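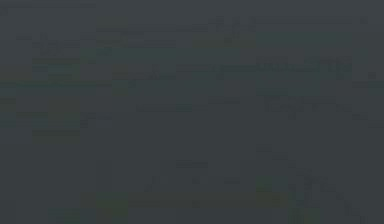

How often should a houseplant be watered?
Whenever the soil has dried to the depth its species prefers, a point best found by touch and seldom by the calendar. For most foliage plants kept indoors, the top inch of soil should feel dry before water is given again.

The Indoor Year: Caring for Foliage Plants Through Four Seasons

By Thilini Pramanik

The Otetti Conservatory has answered questions from the public for as long as it has kept its doors open. Its help desk, staffed each afternoon by members of the horticulture department, received 281 inquiries last spring. Watering was the leading subject by a wide margin, followed by light and then by pests. Repotting, which growers tend to regard as the most difficult task of all, came sixth.

Devendra Tiwari, who directs the department, attributes the pattern to the way plants are sold. "A label will say to water once a week," he said. "The label was printed before anyone knew which room the plant would live in."

The room matters a great deal. A plant in a bright window uses water quickly. The same plant in a hallway may take three times as long to dry its soil, and a fixed schedule will leave its roots standing in moisture they cannot use. Roots require air as well as water. When the spaces between soil particles remain full, the roots begin to die, and the leaves wilt in much the same manner as those of a plant that is too dry. Many owners respond by watering again.

The department recommends that growers lift the pot. A container that has just been watered has a certain weight, and a dry one is noticeably lighter. With large planters that cannot be lifted, a plain wooden stick pushed into the soil and left for several minutes will serve. Damp soil clings to the wood.

Light Indoors

Windows admit less light than most people believe. The human eye adjusts so readily to a dim room that a corner several feet from the glass can seem bright when it is, for a plant, close to dark. The conservatory's education office lends light meters to members, and Chepkoech Laizer, who manages the program, reports that borrowers are often surprised by their first readings. One member found that a reading of 1000 foot-candles on her windowsill fell to a small fraction of that figure beside her sofa.

Direction should be considered as well. In the northern half of the country, a south-facing window gives the strongest winter light. East-facing windows offer gentle morning sun that suits ferns and many begonias. West-facing windows can be harsh in July and August, and a thin curtain may be needed from midafternoon until evening.

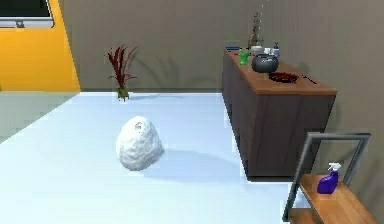
Leaf color is one of the more useful guides to how much light a plant should have. Green leaves are rich in chlorophyll and can do well in moderate conditions, while plants grown for red, purple, or variegated foliage usually need a brighter position to hold their color. A small plant with long, spiky burgundy leaves, set in a green pot on the floor against the rear wall of a room, would be a case for checking with a meter at leaf height. Floor level is frequently darker than table level, particularly beneath a high sill. Red foliage that turns dull or greenish over a season is often asking for more sun, and the move should be made in stages over two weeks to avoid scorching.

Winter and the Resting Period

Growth slows in most homes between November and February. Days are short, and heated air is dry. The department advises its members to stop feeding during these months and to resume in March, when new leaves appear. Fertilizer given to a resting plant is not taken up and collects in the soil as salts, which may show as a white crust on the surface or on the rim of a clay pot.

Dry air is a separate concern. Brown leaf tips are its usual sign, although they can also result from salts or from irregular watering. Misting gives only brief relief. Grouping several plants together raises the humidity slightly, and a room humidifier is more effective. Plants should be kept clear of radiators and of doors that open onto cold air.

Repotting

Spring is the preferred season for repotting. Adhiambo Kashindye, senior propagator, moves each plant to a container no more than two inches wider than the last. A much larger pot holds a volume of wet soil that the roots have not reached, and rot may follow. She loosens the outer roots by hand and trims any that are soft or brown. The plant is then set at its former depth, watered thoroughly, and kept out of direct sun for 4 or 5 days.

Drainage holes are essential. A layer of gravel at the bottom of a closed pot, long recommended in older manuals, does not protect the roots. Water gathers in the soil above the gravel, and the usable depth of the container is reduced.

The conservatory's spring repotting clinic is held in May in the Godard Wing. Members may bring up to 6 plants. Soil and labels are provided, and visitors are asked to bring their own containers. Questions may be left at the help desk at any time after noon.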